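Section 6. Arms at the table and at the sink

Before you begin this section, sections 4 and 5 must be finished: both arms are bolted on the Gevonar column, each joint moves by hand with the power off, and the emergency stop was tested two times. If you skipped the test of the stop, please go back. It takes five minutes.

In this section you will fix the gripper cables, open and close both grippers, teach the table position, and teach the sink position. I did it in my own flat, with a round table and an ordinary double sink. In the Feren workshop some members have done the same with a bench and a plastic tub, and the steps were equal except for the heights.

6.1 What you need

Hook-and-loop strips, 12 mm wide, one packet
Hex key 2.5 mm and hex key 3 mm
Small torch
Soft tape measure
Two plates and one bowl you do not love
Dry cloth
The laptop with the Stiridel control program, version with the "Teach" tab

If your Stiridel has no "Teach" tab, you have the old version. Update it first, and write down your joint zero values before updating. The update erased mine.

6.2 Cable loops

The cable of the gripper is the part which fails first in this build. The arm will not break it in one day. It bends it a little at the wrist, every time in the same place, and after some weeks the gripper starts to close by itself or does not answer.

1. Switch off the power and wait until the fan in the column stops.

2. Plug the cable into the side of the gripper module. You should feel a small click. Pull it gently to be sure.

3. Turn the wrist by hand to its far end in one direction, then in the other. Look how much cable is needed in the worst position.

4. Leave a loop of free cable beside the wrist. My loop takes 600 mm of cable, from the connector to the first strip. It looks too much, but please do not shorten it.

5. Fix the cable to the arm below the elbow with one strip. Do not put a strip between the elbow and the wrist.

6. Repeat for the second arm. The two arms do not need to look the same.

Note: A big loop can catch on a chair, on a drawer handle or on a tap. Before each session, look at what stands on the outer side of both arms. I take the chairs away completely.

Caution: Never plug or unplug the gripper with the power on. I damaged one module like this, and the replacement from Kılıçarslan took until October to arrive.

6.3 Opening the fingers

1. Switch on the power. Keep the emergency stop in your hand, not on the table.

2. In Stiridel, choose "Left gripper" and press "Find ends". The fingers will close slowly, then open.

3. Read the value for "open". On my left gripper it is 179. On the right it is 27 steps lower, and this difference makes no problem. Write both values on a paper and tape it inside the column door.

4. Do the same for "Right gripper".

5. Set the closing force to the lowest level. You can increase it later in 6.5, if the plate slips.

Note: The fingers are narrow. They hold the rim of a plate well, but they hold a drinking glass badly. For glasses you need the wide rubber fingers, and they are described in section 9.

6.4 Choosing where to stand the base

You will need two places for the base: one at the table and one at the sink. Mark both with tape on the floor, with a cross for the front wheels and a line for the back ones.

1. Roll the base to the table until the right arm, half stretched, comes over the near edge. Lock the wheels.

2. Check that the other arm has free space as well. If it is close to a wall, lift it before you move anything. A raised arm with open fingers is the safest parking position that I found.

3. Mark the floor.

4. Roll the base to the sink. Both arms must be able to stand upright in front of the cabinets with no part touching the drawer handles.

5. Mark the floor again.

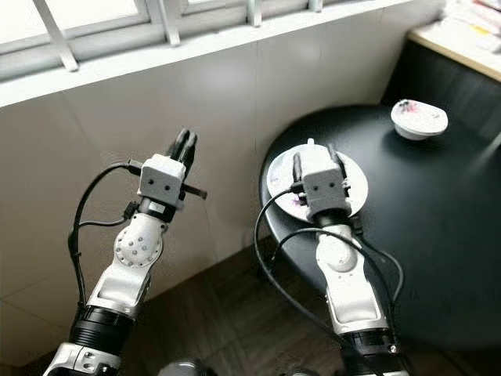
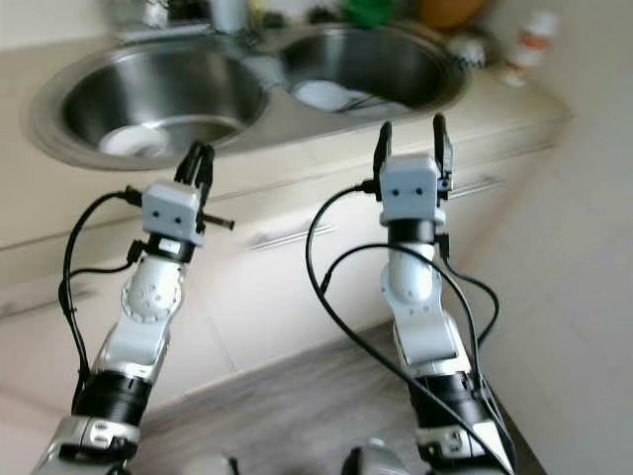
6.5 Teaching the table position

1. Put one plate on the near side of the table. The rim should be close to the table edge, but the plate must stand safely and not hang over.

2. Put the bowl far away, on the other side. It is used only later, and you do not want to touch it by accident with the wrist.

3. In the "Teach" tab press "Soft right". The right arm becomes light and you can guide it with your hand. Hold it under the elbow when you press, as it drops a little.

4. Guide the gripper down over the plate until one finger is above the rim and one is below. If the lower finger cannot go under, the plate is too flat. Choose another plate with a higher rim.

5. Press "Save" and give the position a name. I use simple names, for example "plate down".

6. Lift the arm by 119 mm, measured with the tape from the table top to the finger tips. Save this as "plate up".

7. Press "Hard right". Wait for the tone.

8. Run "plate up", then "plate down", then "close", at the slowest speed. Do this three times before you try anything faster.

If the plate slips: increase the force by one level and try again. Do not go more than two levels above the lowest. When it still slips, clean the fingers with the dry cloth. Grease from food is the usual reason.

If the gripper pushes the plate away: the lower finger is touching the side of the plate. Save "plate down" again, with the gripper turned a little flatter.

If the table moves: put rubber pads under the feet. A round table with one leg in the centre also tips easily when you press on its edge, so keep your free hand near it during the first runs.

6.6 Teaching the sink position

The sink is more difficult than the table. The plate must go down between walls, the steel reflects the light, and there is water.

1. Close the tap and empty both basins. For the first lessons the sink should be dry.

2. Decide which basin you will use for putting down. I use the bigger one and leave the other for the dishes that wait.

3. Remove tall things from the edge of the counter: bottles, sponges on a stand, plants. What stands at the back can stay if the arm does not reach there.

4. Guide the arm over the front edge of the sink. Save "sink high" with the fingers well above the counter.

5. Guide it down into the basin, slowly. Stop when the plate would be one finger of width above the bottom. Save "sink low".

6. Run "sink high" and "sink low" with nothing in the gripper. Watch the wrist, not the fingers. The wrist is wider and it will hit the edge of the basin first.

7. Run the same with a plate. Open the gripper only at "sink low".

Caution: The gripper module is not waterproof. Only the fingers may get wet, and only up to half of their length. If water comes on the module, press the emergency stop, pull out the mains plug, dry it with the cloth and leave it overnight with the cable unplugged.

Caution: Always connect the base through a socket with a safety switch when you work near water. If you are not sure that your kitchen has one, ask an electrician before you do 6.6.

Note: In the afternoon my camera did not find the plate in the basin, and in the morning it did. The plate and the steel were both too bright. I solved it with a dish cloth laid on the bottom of the basin. A darker plate helps also.

6.7 Checking before you go on

Run the table positions, then unlock the wheels, move the base by hand to the second mark, lock the wheels, and run the sink positions. The plate should arrive without touching the counter. If it touches, your floor marks are probably not exact. Correct the marks first and teach again only when this does not help.

Save the whole list under a new file name and copy it to a second place. Stiridel keeps only the last file – and it does not ask before it writes over the old one.

Driving the base by itself from table to sink is in section 7. Please do not try it with a plate in the gripper until you have read the part about door sills and carpets.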